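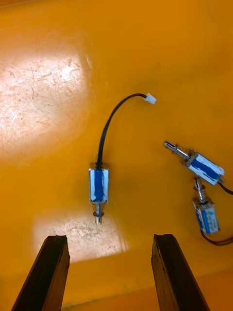

Three small push-pull solenoids on a glossy orange-yellow work surface with fine scratches.

Looking after a shiny bench top in a small home workshop

When I moved to Lernach I got a garage with one window and one power point, and I put my bench under the window. The light is very good there in the morning. I chose a shiny coating in a strong colour, and I would choose it again. Small screws and springs show up well on a bright colour, and spilled glue comes away easier than from bare timber. But a glossy surface needs some care, and I write down what I have learned.

Cleaning

First brush, then wipe. This is the most important thing. If you wipe with a cloth while there are metal filings on the bench, you push them across the coating and every one makes a line. I use a soft paintbrush, 50 mm wide, which I keep only for this work. After brushing I take a damp microfibre cloth with one drop of dishwashing liquid in 200 ml of warm water. Then a dry cloth.

Please do not use the green side of the kitchen sponge. I did it in my first month and the marks are with me still.

For dried PVA glue, put a wet rag on the spot and go have a cup of tea. Afterwards it lifts with a plastic card. Old library cards are good, bank cards are a bit too hard at the corners. For marker pen, try methylated spirits on a cotton bud, but test it first in a corner at the back. On some coatings it takes the gloss away and leaves a cloudy ring.

Glare

A glossy bench gives back all the light you put on it. If your lamp is straight above your work, you will see the lamp and not the screw. Move the lamp to the left side (or to the right, if you are left-handed) and bring it lower. A sheet of baking paper held in front of the shade with two clothes pegs makes the light softer, but only with an LED lamp that stays cool. With an old hot bulb this is a fire risk.
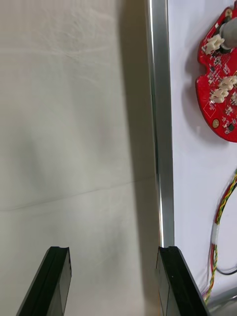

For very fine work I put down a mat. A grey felt offcut is enough, or the non-slip liner that is sold for kitchen drawers. Small round parts do not roll on it, and the coating has a rest. I cut mine to the size of a baking tray, so I can carry the whole job inside when the garage gets too cold in June.

Small parts

Muffin tins are better than jars. In a jar everything falls together and you must tip it all out to find one washer. In a muffin tin you see the parts in the order you took them off, if you fill it from the left. Magnetic bowls are nice for steel screws, but keep them away from anything with a coil or a sensor in it.

Label with masking tape and pencil. Ink fades on my window side, pencil does not.

Scratches

Fine scratches you can make less visible with car polish on a soft cloth, in small circles, with little pressure. Deep ones will stay. I stopped to worry about them. If you really want a new surface, sand lightly with 400 grit paper, brush, wipe, and give two thin coats instead of one thick coat. Leave the garage door open while you paint, and do not put anything heavy on the bench for a week, also when it feels dry under the finger.

Next I will write about sharpening chisels on a kitchen table, which my family does not like very much.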